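4. Evaluating the Kidar Kit on Steamer Tasks

4.1 Setup and first impressions

The Kidar kit is sold as a ready-to-run package for two-arm kitchen manipulation: a pair of parallel grippers, a small camera at each wrist, the Setuvau control software, and a set of starter tasks. We bought it at list price and received no support beyond what any customer gets. Our interest was simple. Could a small lab with no machine shop go from sealed boxes to useful demonstrations in a few days? It could, and we enjoyed the process far more than we expected!

We chose a tiered electric cooker with a glass lid as our main test object. Steamers are wonderful for this kind of work - they have lids that must be set aside, pots that are deep enough to hide a fingertip, and smooth steel walls that throw reflections back at a wrist camera.

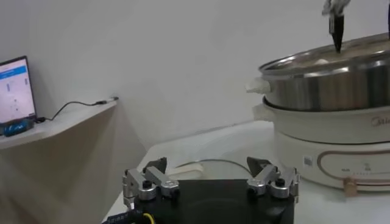 The software treats the two arms as equals, and either one can be told to wait while the other finishes. Switching roles takes a single line in the task file. We recorded 200 demonstrations with this arrangement, split evenly across 4 operators, and the logs from both arms stayed in step throughout. Setuvau also lets an operator pause and resume inside a demonstration, a small feature that we came to love.

4.2 Working range and approach

Each demonstration starts with the gripper open and clear of the cooker. The linkage fingers open wide, and the wedge-shaped tips make it possible to come at a handle from a shallow angle. We tried 3 approach speeds and settled on the middle one. The slowest was very smooth but tiring for the operators, and the fastest made it hard to correct a bad line in time.

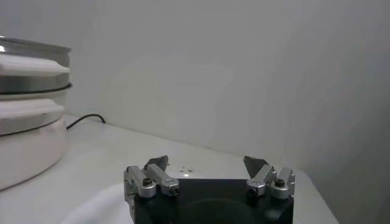 Nilmini Uddin objected, while reading a draft of this section, that approach speed matters much less than where the operator looks, and that the kit's manual should say so in its opening pages. We agree with her on the manual. It is clear and friendly on wiring and calibration, but it gives a single paragraph to operator habits, and new users would gain a lot from more. Daryna Horobets has since written a short guide that we now hand to anyone starting on the kit.

4.3 Lid handling

Clear lids remain the hardest part of the task set. The rim is thin, the glass shows whatever is behind it, and glare can move across the surface as the wrist turns. The Torkton add-on, a software module for thin and transparent objects, gave operators a live overlay of the likely rim. We found it a real pleasure to use, and 10 minutes of practice was enough to feel comfortable with it.

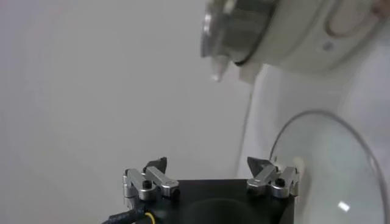 Figure 3. Wrist-camera view of the open gripper beside the clear glass lid, with the appliance at upper right.

The overlay did drift when the lid was seen close to edge-on, and operators learned to ignore it at those angles. We would still recommend the add-on to any group working with glass.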